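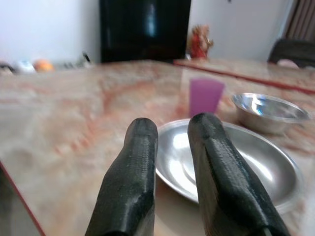
Mislabeled landscape photos on a photo-sharing forum

Project report by Hashini Majumder
Supervisor: Hartmut Sauerland
Jun 19, 2020

The project looked at how often landscape photos shared on the Dorkero forum carry the wrong place name, and how long the wrong name stays up. I took 300 posts from the lakes and coasts section and compared each caption with maps and older photos of the same place.

Captions were wrong in 30 posts. Most of these gave a nearby place with a better known name. Mornutham Bay was the usual one – it was used for three other beaches on the same coast. Four captions named the wrong country.

One post was followed in detail. It showed a lake at sunset and was titled "Gakach in fall." It drew 901 comments, and the first correction came after around 4 hours. By then the photo had been copied to other pages with the old title. The person who posted it changed the caption the next day, but the copies I found were still unchanged when I finished.

Posts with edited colors were harder to check. I left out any photo where I could not match the shoreline or a building, so the real number of errors may be higher.

I would like to repeat the count in September with the city section, using the same method and a second reader.

Related reports
Reverse image search in the classroom
The Kowalczyk postcard collection
Captions and copyright on student blogs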